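かごの中身を見直す

2025年10月14日

5月に買ったかごが、いつの間にか何でも入れになっていた。台所で使うもの、洗面所で使うもの、もらったお菓子。とりあえず入れておけば片付いた気になるので、床に物を置かなくなったのはよかったが、必要なときに見つからない。先週は爪切りを探して、同じかごを2回ひっくり返した。

火曜で休みだったので、午前中に全部見直すことにした。

かごはZeranoという雑貨店で買ったもの。3000円で、当時は少し高いと思った。編み目がしっかりしていて、重い物を入れても形が崩れないので、今は買ってよかったと思っている。難点は編み目にほこりがたまること。月に一度、乾いた歯ブラシでこすっている。

作業は黒い布を敷いた上でやった。黒だと糸くずや細かいごみがとても目立つ。始める前に一度コロコロをかけたのに、かごを動かすたびにまた白い粒が増える。途中からは気にしないことにして、最後にまとめて取った。

分け方は単純で、よく使うもの、たまに使うもの、使わないもの。迷ったものは一度かごの外に出しておき、ほかが終わってから考える。

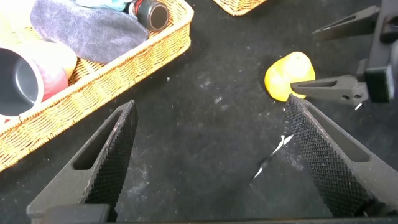
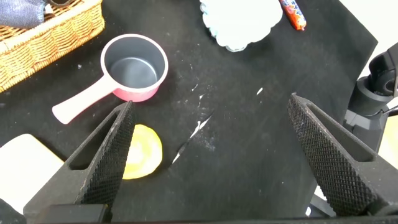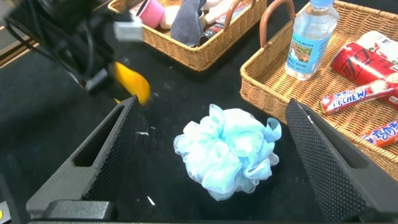

1枚目はグレーがかった青の布が入ったかご、2枚目はかごの外にあるピンクの小鍋、3枚目は水色のボディ用泡立てネットとかご。

グレーがかった青の布は残す。スエードのような手触りで、眼鏡も画面も拭けるので出番が多い。たたんで入れておくと下の物が見えなくなるため、次からは丸めて端に立てるつもり。

小鍋はPlasumのもので、1020円だった。牛乳を温めるのと、卵を一つゆでるのにちょうどいい。これは迷わず台所の棚に戻した。そもそもかごに入れるものではなかった。

縁が波形になった白い皿は、菓子をのせるのに使っていたが、最近は出していない。形が気に入っているので手放さず、鍋の隣に置いた。重ねにくいのが困るところで、一番上に置くしかない。

泡立てネットは洗面所の引き出しへ。ふわふわした物は場所をとるので、かごから出すだけでずいぶん減ったように見える。ひもがついているから、使うときは浴室のフックにかける。

お菓子はまとめて別の缶に移した。賞味期限の近いものから手前に並べてある。

かかった時間は3時間近く。半分は、出てきた物を眺めていた時間だと思う。爪切りは結局、玄関の引き出しから出てきた。

次は本棚の下の段。Echeverriの仕切りを買おうか考えているが、幅を測ってからにする。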